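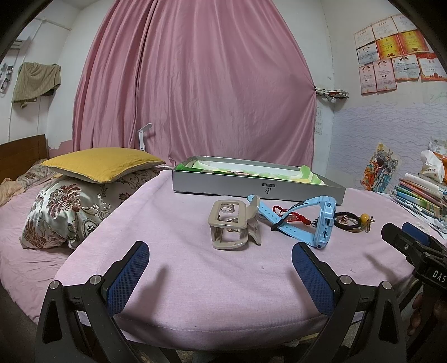 Figure 6. Hair claw clip and children's smartwatch on a bed sheet.

4.2 What the scorebooks leave out

I should admit that I came to club cricket records as a fan first and a researcher a long way second, so please read this section with that in mind. When Kulsoom Niazi and I started on the Tumton league archive, I expected a tidy run of scorebooks. We got boxes — lots of boxes — and a spreadsheet that Montri Somboon had been keeping going for years, mostly on Sunday evenings.

The batting figures are in good shape. Of the 700 innings we checked against the original books, nearly all matched to the run, and where they didn't it was usually a leg bye that had been given to the batter (I'd have done the same at that age, with that pencil). Bowling is another story. Overs were often added up after the match by whoever still had the book, and maidens seem to have been a matter of taste.

The part I enjoyed most was the margins. Scorers wrote down rain, dogs on the outfield, a lost ball, and once a long complaint about the tea at Brodiveck. We coded these notes into 20 types, and Ghazala Memon went through them again without seeing our labels. She disagreed with us mainly over "bad light", which some clubs clearly used to mean "we were losing".

Names gave us the biggest headache. One opener turns up under four spellings in a single season, and there were two Abbasis at the same club, both left-handed! We only merged players when the club and batting position agreed, so a few careers in our tables are probably shorter than they should be. Section 4.3 looks at how much that matters for the averages.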